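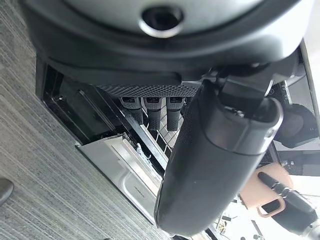 Utensils stored upright in a wire rack, handles keep catching

Skurnness
May 14, 2024

Got a wire mesh rack for utensils, the diamond grid sort. Black handled ones stood in a row. Every time I pull one out the one next to it comes too, or the end snags in the mesh. Tried them handles down, worse. Anyone sorted this without buying a whole new rack? Drawer is full so thats not an option.

Nithin Pillai
Had the same. Cut a strip of non slip drawer liner and lay it in the bottom, two layers if the gaps are big. Ends sit on the liner, can't poke through. Then leave a space between each one. I keep 4 in mine, used to have over double that and it was a nightmare. Anything with a hook or a slotted head goes on the end. Wash the liner now and then, it gets greasy.

Todel
just use a jug

Goodwin
Liner works but mine slid about till I tied it at the corners with a bit of string. Cable ties are probaly neater, didn't have any in. Check the rack for sharp wire ends too, a nail file takes them down. Been fine since last June.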